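Notebook, employment law clinic, Arnomstead
2022-05-21
Adelino Mota

Came in on a Saturday to get the Calport holiday pay papers straight before I forget what I meant by half my own notes. It's lovely and quiet, and I got through all 3 boxes, with a pot of tea for each (possibly too much tea).

The trouble with the pay slips is still the "attendance supplement". Calport left it out when working out holiday pay, and everyone on the night shift was paid it every single week. I've now put the slips in date order for 5 of our people and it appears without a gap in all of them. To my mind that makes it normal pay, whatever they choose to call it — but I'd like somebody less fond of the argument than I am to read it through.

Please could whoever picks this up check the dates before anything else. Time limits in these claims are short and they don't wait for us to finish arguing about supplements. I've pencilled the last underpayment on the front of each folder, and the early conciliation certificate should be tucked in just behind it. The Tudose folder hasn't got one yet, so that is the first telephone call of the week.

I also had another go at the Rurnura contract. It has the same clause, nearly word for word, and I did wonder whether both firms bought it from the same place. One of the claims there is for £900, which may not sound like much on paper, but it's a month's rent to the person who's owed it, and I told her we'd treat it as seriously as any of the others.

Still to do: type up the chronology, ask for the missing September slips, and find out who has my good stapler.

Comments

Read it through. I agree on the supplement, less sure about the weeks he was off sick. Will add a note.

Stapler is in the front office, sorry! Also the Rurnura letter needs signing.

Clinic notebook, Arnomstead. Please ask at the front office before copying. Back to top
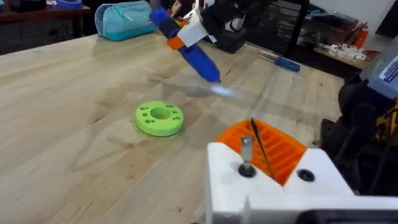 The sick weeks are a fair point, and I'll set them out on a separate sheet so that the rest of the sum can stand without them.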